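Learning to Keep a Small Budget

Aug 15, 2019

In May I decided to write down all the money I spend. My friend Nadhirah Lau has done it for years, in a thin notebook with a rubber band around it, and I always thought it was a habit for people with a more serious life than mine. Then I looked at my bank account after the move to Plerncombe, and I bought a notebook too.

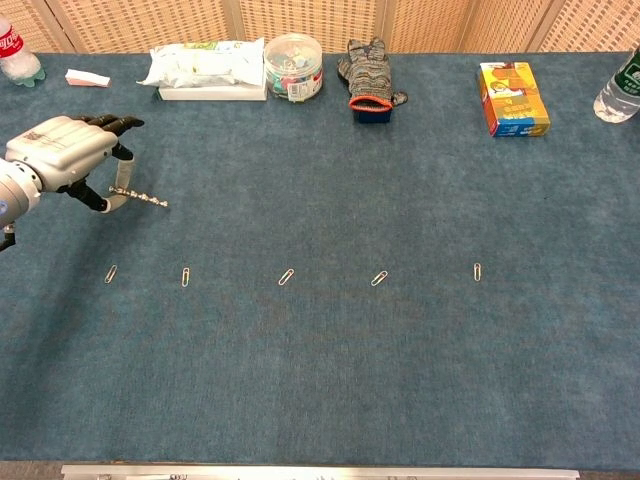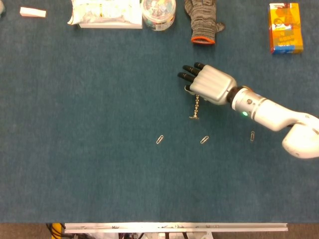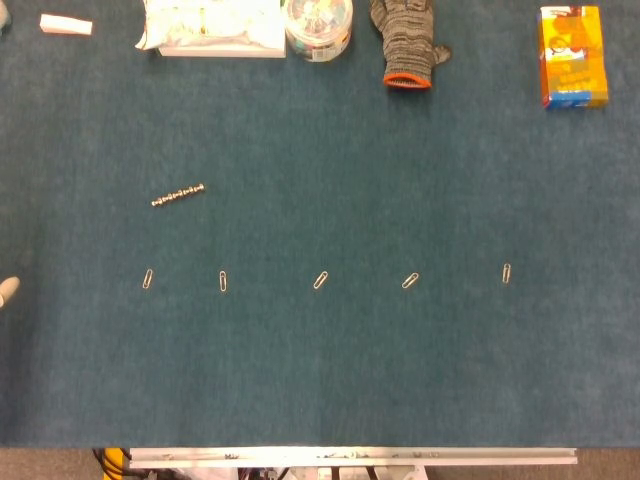 The same blue-green surface in all three, with paper clips in each one.

The first weeks were not pleasant. I am a person who remembers the rent and forgets the coffee. In my head I was spending very little on food outside the house, but the notebook said 270 in one month, and this did not include the dinner for Hakim's birthday. I checked the sum two times and then I closed the notebook and went for a walk.

Nadhirah told me not to change anything yet. She said I should only write for one full month, also the things I am ashamed of. So I wrote them. A second umbrella, when the first was at home. A bus ticket to Rudesa for the wrong day. Three magazines in a language I am still learning and read very slowly -- I don't regret those.

After that I made four groups: house, food, travel and other. "Other" was the biggest, so it was not a useful group. I divided it again and found that I was paying 53 every month for a gym near my old apartment. I had not been inside since winter. The lady on the phone was kind, but she needed a letter, on paper, with a signature. I sent it the next morning.

Now I write in the evening, while the rice is cooking. It takes a few minutes. If I wait until Sunday, I have a pocket full of receipts and I can't say what half of them are for.

My savings are at 379 today. It is a small number, I know, and the bicycle I want costs more than this. My brother asks why I don't use an app. I tried one, but it put my dentist under "entertainment" and I went back to the pen.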